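The Quiet Comeback of the Corner Repair Shop

Rostislav Malý can tell a bad capacitor by its smell. He leans over an old Kratochvíl radio, sniffs twice, and grins like a man who has just been handed dessert. "Power section," he says. "Lovely. Half an hour, maybe less!"

His shop in Putham is barely wider than its own front door, and I could have stayed all week. Toasters hang from hooks. A drawer marked KNOBS, MOSTLY really is full of knobs. People come in with something dead under one arm and stay to talk, and by closing time I had heard the life story of three vacuum cleaners.

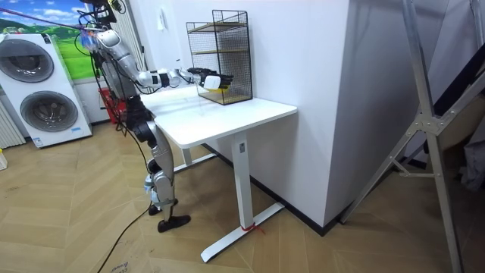

Learning by taking apart

Malý picked up the trade from Čestmír Danko, who fixed sewing machines in the same room for most of his life and still drops by to complain about the lighting. Danko's method was simple: take it apart, lay the pieces out in the order they came off, and don't answer the phone until it's back together.

It's a habit I've stolen for my own kitchen table, and it works wonderfully. My first try was a hand mixer that had been humming sadly since February. The gear was stripped, the new one cost less than a sandwich, and I whipped cream that night purely to show off. 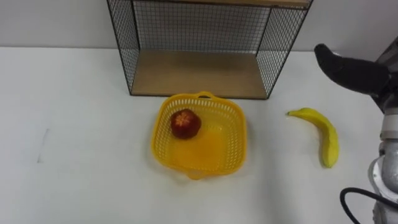
A white surface and an open wire shelf.

The parts hunt is half the fun, if you have the temperament for it. Gralex, a small supplier that works out of a former bakery, keeps 710 kinds of drive belt in stock, and Amanuel Ambaye seems to know every one by feel. I sent him a blurry photo of a cracked belt from an Arby record player and he wrote back with the size before I'd finished my coffee. He also told me, kindly, that I'd been storing my records wrong.

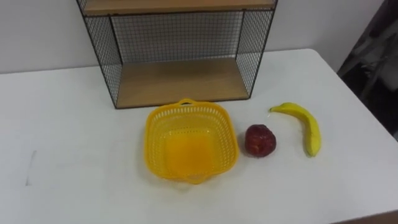
Alžběta Machala
Staff writer, Home and Neighborhood

What surprised me most was how many of the customers are young. Malý started a beginners' evening with one table and a kettle, and the waiting list now has 109 names on it. They bring headphones, desk lamps, a grandfather's clock, game controllers with sticky buttons. A few have gone on to buy their own soldering irons (a decent one is a joy, and you don't need the fancy kind).

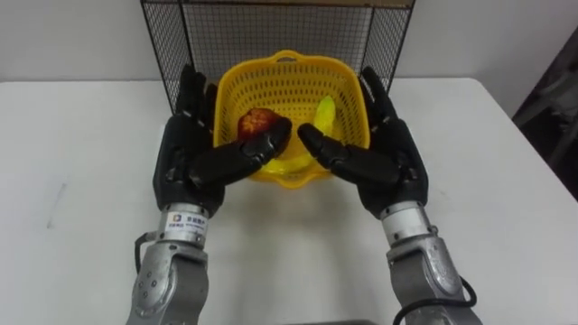

Fruit and a yellow basket, with a pair of black hands at work.

Not everything can be saved. Glued cases are the great enemy, and Malý keeps a shelf of them at the back that he calls the cemetery. But he gives each one a fair try, and he charges nothing when he loses.

The radio took him 20 minutes in the end. He turned the dial, found a station playing an accordion waltz, and left it on for the next customer.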